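Replacing the Finger Pads and Resetting the Gripper on a Tabletop Picking Cell

Maintained by the Farkurura Handling Laboratory
Procedure owner: Kerstin Hovland
Applies to: Tabletop cells 1 and 2, two-finger gripper

Purpose

This procedure covers the removal, cleaning and replacement of the finger pads, the inspection of the gripper cable, and the reset of the open and closed positions after the pads have been changed. It is to be followed after every 2,000 grasp cycles and whenever an operator reports slipping. The cycle counter is on the Maintenance page of the Flokia control panel. Work may be deferred to the end of a shift, but the counter must not pass 2,125 without written approval from Gunvor Berge.

Before you begin

You will need one pair of matched finger pads, the short hex key from the cell drawer, lint-free cloths, the approved cleaning fluid, a feeler gauge and the cell logbook. Pads are issued in pairs and must be fitted in pairs. A new pad set against a worn one closes unevenly and will push soft items sideways.

Only staff who have completed the Myklebust cell induction may carry out this work. Trainees may assist under supervision.

Step 1. Park the arm

From the control panel, select Service, then Park High. Wait for the arm to stop and for the status light to turn amber. Press the emergency stop and hang the service tag on the button. The gripper holds its last position when power is removed, so open it fully before pressing the stop.

Step 2. Remove the old pads

Support the left pad with one hand and loosen its retaining screw. Draw the pad straight down. Repeat on the right. Place both screws in the tray. Do not pry the pads with a screwdriver, as the mounting face marks easily and a marked face will tilt the new pad.

Step 3. Clean and inspect

Wipe each mounting face with a cloth and a little fluid and allow it to dry. Check the crossbar for cracks at the points where the fingers attach. Follow the cable by hand from the gripper body to the first clamp. It should form an open loop with no sharp bend and no rubbing against the body. If the outer covering is split, stop here and report the fault to Siv Strand.

Step 4. Fit the new pads

Seat each pad squarely, insert the screw and tighten it by hand until it stops. Give a final quarter turn with the hex key. The inner faces of the pads must look toward one another.

Step 5. Reset the positions

Remove the service tag, release the emergency stop and select Calibrate, then Fingers. The gripper will close slowly until the pads touch and then open to its full width. Keep hands clear of the table during this movement. When the panel asks for confirmation, check with the feeler gauge that the pads meet along their whole length when closed, and then press Accept. If they do not, repeat Step 4 before accepting.

Step 6. Run the basket check

Place the test basket on the table with one soft item inside it. Select Test, then Hover. The arm brings the open gripper over the basket and holds it above the rim, and you should look from the side to confirm that there is clear space between the fingertips and the basket before allowing the arm to descend.

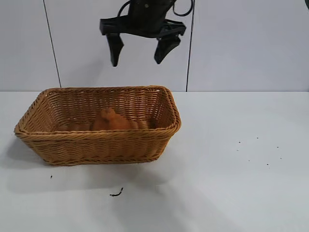

Can the old pads be kept as spares?
Pads removed at the scheduled change should be discarded, even when they look sound. Pads removed early for another reason may be kept if they have completed fewer than 500 cycles, provided that both are bagged together and labeled with the count.

When the clearance has been confirmed, select Continue. The gripper should descend, close on the item, lift it and return it to the basket. Run the test 3 times. If the item is dropped in any run, check the seating of the pads and repeat Step 5. If it is dropped again, leave the cell out of service.

Step 7. Clear the table and return the cell to use

Take the test basket away and wipe the whole tabletop, including the strip along the wall. Grit left on the surface is picked up by the pads and shortens their life. Reset the cycle counter to zero. Enter the work in the logbook with the pad batch number, the result of each test run and your initials.

Common faults

The gripper opens only part of the way after calibration. The previous limits have been kept. Repeat Step 5 and wait for the panel to show the new values before pressing Accept.

One finger moves later than the other. Check that both retaining screws are tight. If the delay remains, the drive inside the body needs attention and the gripper must be sent to Grallberg for service. Do not open the body in the laboratory.

The panel shows a cable warning when the arm turns. Park the arm and repeat the inspection in Step 3. Barry Sugden holds the replacement cables and will arrange fitting.

Questions on this procedure should be sent to the procedure owner. Printed copies are to be checked against the current version before use.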